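Courses > Machines and Everyday Work > Handouts > Week 9

Reading time: 4 min

Can a machine do the chores yet?

Notes to go with the lecture. I've typed these up from what I scribbled on my slides, so they wander a bit, and the stuff about grading is at the bottom where it always is.

Last week we left off with the Furdale warehouse, where the arms do very well with boxes. Boxes are kind to robots! They have flat sides, they don't squash, and if you know one box you pretty much know the next one. A few of you asked why, if that works, we can't just wheel the same arm into a hotel or a house and tell it to tidy up. So this week is my long answer to that, and the short answer is "not yet, but parts of it, sort of."

Start with a job so small you wouldn't call it a job. There's a little bottle on the nightstand in a guest room and you want it opened, or moved, or checked to see if it needs replacing. You do this without looking properly. Now try writing down the steps for somebody who has never had hands. I gave this to last year's group and the shortest list anyone turned in was two pages, and it still forgot to say how hard to squeeze.

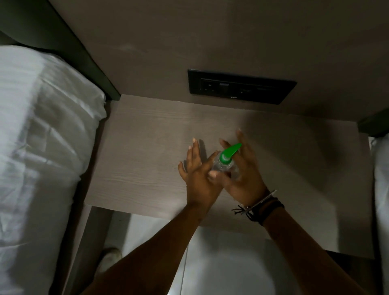
Department of Applied Mechanics and Work Studies

Look at how the work is split between the two hands. On the left, thumb and index finger press against the side of the bottle and the other fingers are just spread out of the way. The right hand has its fingers curled around the upper part, with the thumb down by the base of the cap. So you've got two grips on one tiny object, with different shapes and probably different forces, and each one has to allow for what the other is doing. A robot with a single two-finger gripper has to find some other way, usually by wedging the bottle against something (or having a fixture to hold it, and nightstands don't come with fixtures).

Then there's the seeing. The bottle is clear. Depth cameras hate clear plastic, because the light goes through it or bounces off at silly angles, and what comes back can be a hole where the bottle should be. That green cap, on the other hand, is a gift. If I were writing the code I'd find the cap first and guess the rest of the bottle from there, and that's a trick plenty of people use. It falls apart when the next bottle has a clear cap too, of course.

And the squeezing! Thin plastic gives when you press it. Grip too lightly and it slides, grip too hard and you've got gel on the nightstand. We feel that through our skin and adjust before we've thought about it. Touch sensors for robot fingers do exist and they get better every year, but they wear out, and they mostly don't cover the whole finger the way skin does.

Yaneth Tamayo came in to talk to us in December about the Vikano trial, and I want her numbers in your notes since half of you missed it. They ran 1046 attempts at picking up and opening small toiletry bottles on a bench. The arm finished over 800 of them. Sounds great, and for a research bench it is great. But think of a housekeeper who dropped or crushed that share of what she touched. And that was on a bench with good lamps, the same four bottles, and a person standing by to reset things. Put the arm between two beds with rumpled covers and a shadow across half the tabletop and I'd expect the score to go down. (I have no number for that. They didn't try it, and Yaneth was very straight with us about it.)

What about the shop floor? Better news there. Gerrit Matlala's line at Nkuna caps bottles by machine all day long, very fast, and has for years. His trick is that the bottle never gets a choice. It arrives upright, at the same spot, facing the same way, and the capper only has to know one motion. If you change the bottle, you change the tooling, and he loses most of a shift. So when someone tells you "machines already do this," ask them which this. Putting on a cap in a factory and flipping one open in a bedroom look like the same skill on paper, and they share almost nothing.

My own guess, and you're free to argue with it in your papers: we'll see machines carrying linen down hallways well before we see one tidy a nightstand. Carrying is a box problem. Tidying is a hands problem.

For next time

Read the Rakum chapter on soft grippers, the first half only. The math in the second half is rough and I'll go through it on the board.

Pick one chore you did today that took under a minute. Write out what each hand did, including the hand you think did nothing. One page, and drawings are fine (mine are terrible, so don't be shy).

Short papers are due April 28, 2020. Upload them to the course folder please, I lose email attachments.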